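Prondik in-wall cable channel kit for wall-mounted screens

Last updated: November

The Prondik kit routes low-voltage cable and one power lead inside a hollow stud wall, between a recessed box behind the screen and a second box near the floor. It is supplied by Lelline as a complete set and is meant for finished rooms where the wallboard is already up. The wall is opened in two places only. Both openings are covered by the trim plates when the work is complete.

The upper box has a brush opening and an angled power outlet, set back far enough that a plug does not touch the rear of the screen. The lower box has a matching brush opening and a power inlet. A flexible conduit joins the two signal sides. The power side uses its own jacketed cable, included, and must not share the conduit.
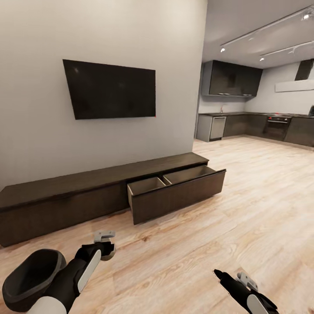

Placement of the upper box depends on the bracket. With a fixed bracket, center the box in the open area of the wall plate. With a tilting bracket, move it up until the lower arms clear the trim at full tilt. Full-motion arms need a slack loop inside the box, and the brush insert should be removed on the side where the arm folds. Keep both boxes in the same stud bay. The kit has no parts for crossing a stud or a fire block.

Contents

Recessed boxes with trim plates: 2
Flexible conduit, straight run: 225 cm
Jacketed power cable: 300 cm
Box clamps and screws
Paper cutting template
Pull cord

The template is printed on both sides. Use the side marked U for the upper opening. The lower opening is smaller, and a hole cut to the upper size will not hold the clamps.

Wall requirements

Wallboard thickness must be at least 11 mm. Thinner board flexes under the clamps and the trim will stand away from the surface. The kit is not suited to brick, block or solid plaster. In an insulated outside wall the conduit can be used if the insulation is loose enough to part by hand, but the Juvus surface channel is the better choice there.

The lower box should sit behind the furniture line, with its bottom edge above the baseboard. Measure the furniture first. Consoles with a closed back need an opening in the back panel or a gap to the wall wide enough for the inlet plug.
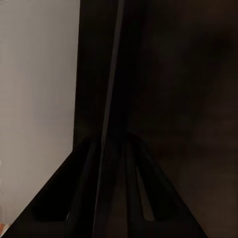 Bezawit Hailu wrote to ask that the plug clearance be given as a figure, having cut her lower opening behind a closed cabinet and then found that the cabinet no longer went back to the wall. She would also like to see a right-angle inlet lead in the box. The straight lead is the only one supplied at present. A right-angle lead is sold separately under the Mthembu name and fits the same inlet.

Installation order

Turn off the circuit before cutting. Cut the upper opening, drop the pull cord, then cut the lower opening and retrieve the cord. Feed the conduit from the top. Fix the lower box first and leave the upper clamps loose until all cables have been drawn through.

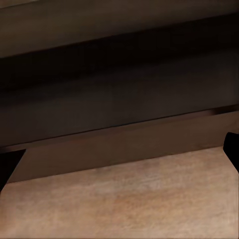
Cables with molded ends should be pulled one at a time, largest first. Tape the connector to the cord along its full length so that the shoulder does not catch on the conduit ribs. Do not use grease. If a cable stops, draw it back a short way and turn it before trying again.

Local codes differ on power inlets in walls. Check before ordering, as opened kits are not accepted for return. Spare trim plates and brush inserts can be ordered singly. Technical questions go to Ferhat Oral at the Lelline parts desk.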